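In Praise of the Boring Gripper

I have spent a good part of this winter buying hands. My own two work fine, but they get tired, and they want lunch, and by the third hour of moving parts in and out of fixtures they start putting things down wherever they please. So the bench has an arm on it, and the arm needs something on the end, and choosing the something has turned out to be the least scientific decision I have made since I picked a college.

The sales literature will tell you otherwise. Every gripper catalog I own has a table in it, and every table has a column for force, a column for stroke and a column for repeatability, given to a decimal place that would flatter a watchmaker. I used to read these tables the way other people read wine lists, running a finger down to the second cheapest. What I want to argue is that the tables measure almost everything except the part that will make you miserable.

Take the three I tried. The Danura cost the most and arrived in a foam-lined case that I still use for sandwiches. Its fingers were beautiful. It had its own controller, and its controller had its own software, and the software wanted an account. The Imen was a soft gripper, all rubbery curves, and it would pick up an egg, a tennis ball or my car keys with the same damp affection. The third was the Trokia, a black linkage affair with plates and pins and a lot of small screws, which looked like something off the underside of a folding chair. Begoña Rivas, who shares the shop and has better taste than I do, voted for the Danura on sight. I wanted the Imen, for the egg.

Then we gave them some actual work. The work was a computer processor sitting in a shallow pocket on an upright panel, and the job was to get hold of it without bending, smearing or launching it. A processor is a mean little test piece. It's flat and slick, it has very little edge to grab, and the pocket hides most of that. If the part sits a hair crooked, the fingers have to deal with the crookedness or make it worse.
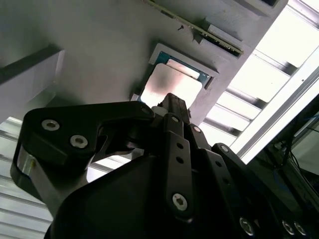
The Imen was hopeless, and I say so with real sorrow. It hugged the whole holder. The Danura did well as long as the chip was perfectly square, and when it wasn't, the fingers closed with great precision on the wrong place. The folding chair had one narrow finger that could get in where it was needed, and enough slop in the links to forgive us our alignment. It won by being slightly bad in a useful direction. I have yet to find the column for that.

We ran 3,088 attempts in all, a number I know only because Begoña logs things. I'd have stopped at a dozen and gone with my gut, and my gut would have bought the Imen. Somewhere in the log there is a stretch of 465 attempts where nothing went wrong at all, and I remember it mostly as the afternoon I cleaned the coffee maker. Failures teach you more, but you can't clean anything while they're going on.

The camera deserves a paragraph, if only so I can complain about it. We put a small one down by the wrist, where it gets a lovely view of the fingers and whatever they're about to ruin. It also gets the ceiling lights. Tilt the arm to face an upright panel and half your exposure goes to the fluorescents, and then the shiny lid of the processor bounces back whatever color it has been offered. I tried a hood made from a yogurt cup. I tried turning the lights off, which Begoña took badly. Engelbert Ruchti, who has built more of these benches than anybody I know, told me by phone to stop fiddling with the camera and move the panel. He was right, and I moved it in the middle of the run, which is why the log has a line drawn across it and a word beside the line that I won't repeat.

There is a respectable case against all this. A friend who runs a real production line put it to me over dinner: nobody with a deadline has time to try three grippers on one part, so you buy by the table, design a proper fixture and get on with it. Fine. But she also admitted to a shelf of nearly 4,000 dollars' worth of fingers that didn't fit anything, and she called it "the museum."

So my advice, for what it cost me, is to borrow before you buy, and to bring your ugliest part to the demo. The salesman will hand you a nice aluminum cube. Hand it back. The Danura went home in March, minus the case, and I have an email about that which I should probably answer.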